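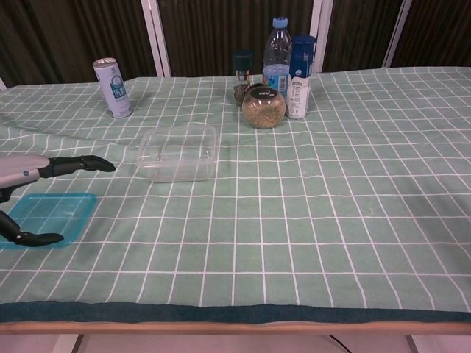
The grid cloth on my table, with peppercorns, a jar with a black lid and a clear bin waiting for a home.

If your spices live in three different cupboards and you own two half-full bags of the same seed, this is a lovely job for a rainy October afternoon. I do mine on the table with everything out in the open, and I look forward to it every year! You get to smell things, find things you forgot you bought, and cook something better than usual that evening.

What you need

A table you can take over for a couple of hours
A tablecloth with a printed grid (mine is mint green with thin white lines)
Clear plastic containers without lids, or with lids you don't mind losing
A shallow tray or two
Jars with tight lids
Small labels and a pen that doesn't smear
A damp cloth and a dry one

Why the grid helps

I bought my cloth because I liked the color, and only later noticed how handy the lines are. You can park a container on the cloth, count the cells along each side, then go and lay the cloth over the shelf and see whether the container will fit. My friend Heather Tomoana uses a tape measure like a sensible person. I count squares. Either works fine, but check which way the cells run if yours are rectangles, or you'll plan a whole shelf sideways (I have done this).

Don't bother ironing the cloth. A few wrinkles won't tip a jar, and you only need to smooth out the patch where you're measuring.

Step 1: Bring it all out

Empty the spice shelf completely, then go around the kitchen for the strays. Look beside the stove, behind the cereal and in the picnic bag. Put tall things toward the back of the table and keep the front clear for working. Don't sort yet, just get it all out where you can see it.

Step 2: Wipe and sniff

Wipe every jar and tin with the damp cloth, then the dry one, paying attention to the threads under the lid. Open each one as you go. Whole peppercorns and whole seeds hold up well for a long time, while ground spices fade a lot faster. Rub a pinch between your fingers – if you can't smell much, you won't taste much either. Anything musty or clumped goes in the trash.

Grinders need one extra minute. Turn them upside down over the sink and tap, so the dust comes out there and not all over your clean shelf.

Step 3: Group by how you cook

This is the fun part. I used to go alphabetically and gave up within a month, as my family puts things back wherever there's a gap. Now I group by when I reach for them. The grinder and the seeds I use nearly every day stay together in one cluster. Baking spices make another. Then there's a small group for slow weekend cooking, with the paprika I order from Szénási and the caraway that Margit Kovács talked me into (she was right, it's wonderful with cabbage).

Step 4: Choose the bins

Clear, open containers are best for packets and little jars. You can see what's in them from the side and pull the whole thing out like a drawer. Set your groups inside while you're still at the table, and leave enough room to get two fingers around every jar. If you have to wriggle one out, the bin is too full.

A shallow tray suits bottles and anything that drips. Mine catches a ring of oil now and then and rinses clean in seconds. Slim cans can stand on their own at the side of the shelf, no bin needed.

Step 5: Label the lid or the side?

It depends on where you look from. Jars in a deep drawer want the label on top. Jars at eye level want it on the front. Write the name and the month you filled it, and keep the label small so you can still see how much is left.

Step 6: Put it back

Daily things go at hand height, a step away from the stove but out of the steam. Heavier jars go low. Slide the bins in last and leave one space empty for whatever you bring home next. I have 33 jars at the moment and the shelf takes them all, with a gap on the right that I'm guarding fiercely.

If you run out of steam

Do one group and stop. The daily cluster is the one to pick, and it takes maybe twenty minutes with a cup of tea. The baking spices can wait until you next feel like making gingerbread.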